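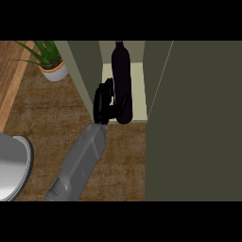

**Projeto Edness – ponto de situação após a jornada aberta de 28/08/2021**

Escrevo com a jornada ainda fresca na memória e com muita vontade de agradecer à Fundação Kaltau, que tornou tudo isto possível. Recebemos escolas, famílias e vizinhos do bairro, e a sala de demonstrações encheu mais depressa do que esperávamos (as cadeiras emprestadas pela Whitlock deram muito jeito!).

A demonstração principal foi feita em simulação, projetada na parede do fundo: o braço robótico aproxima-se de uma garrafa escura pousada numa prateleira clara, entre dois painéis altos de armário. O espaço é estreito e o público quis saber como se escolhe o ângulo de entrada – foi a pergunta da tarde.

Quanto a contas, gastámos 600 euros em materiais impressos e transporte, dentro do previsto em julho. Ficam 2 assuntos em aberto: a licença do simulador Zelter, que pedimos para renovar, e a data da próxima visita, que gostaríamos de acertar convosco.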